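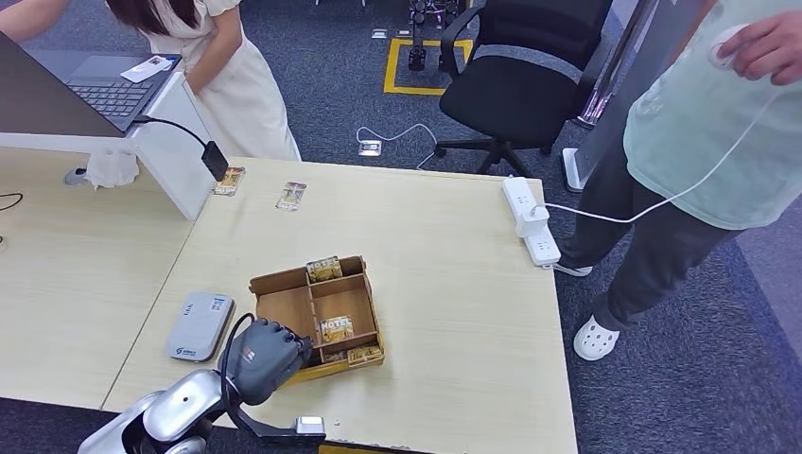 Attachment 1 - compartment tray with cards, front wall leaning

Ticket 2000-64
Product: Paltum card tray, thin plywood, slot-together
Opened by: Napaporn Sombatkul, Galgate
Handled by: Chalerm Phetsri, Gronow support
Opened: 9/26/25
Status: Solved, kept open for parts

Napaporn wrote:
Hello, and thank you in advance for reading all of this, I know I go on a bit! I bought the Paltum tray in April to keep our illustrated cards sorted, and on the whole I'm very fond of it. The trouble is the front wall. It tilts slightly and I can't get it to sit straight however I press it. The cards in the smaller sections at the front end up low or lying down, while the one in the back section leans upright nicely and the HOTEL card in the middle stands up fine as well. I've left two cards out on the table for now.

There's also a faint yellowish tint along the bottom edge of that same front wall. Is that glue? Should I worry about it marking the cards? They have such pretty yellow and brown pictures and I'd be sad to spoil them.

Chalerm replied:
Hi Napaporn, please don't apologize, the detail helps. I can see the tilt in your attachment, and the tint too, although I can't tell from a photo what the tint is. Could you try these for me?

1. Take all the cards out, including the one near the front wall.
2. Lift the small front partitions straight up and put them aside.
3. Press the front wall down into the base with both thumbs, starting at the left corner and working to the right.
4. Put the partitions back, pushing each one all the way down.
5. Wipe the tinted edge with a dry white cloth and tell me if any color comes off.

Napaporn wrote:
Well, I got as far as step 3 and the right corner simply wouldn't go. The left went in with a lovely little click. The cloth came away clean - what a relief. I did measure the gap on the right while I was at it and it's 7 mm.

Chalerm replied:
That's a good clue. On the trays from the Movthorpe workshop the two shortest partitions look almost the same, and if they're swapped, the longer one pushes the wall outward. Please swap them and try the right corner again. A clean cloth is good news for the cards.

Napaporn wrote:
That was it! They were the wrong way around, and I must have done it myself when I put the thing together. The wall is straight now and the cards stay up. The right corner is still a touch looser than the left, so if you have a spare front wall I'd gladly take one.

Chalerm replied:
So glad to hear it. I've put a spare front wall on order for you, and it should reach Galgate within 21 days. I'll leave the ticket open until you tell me it has arrived.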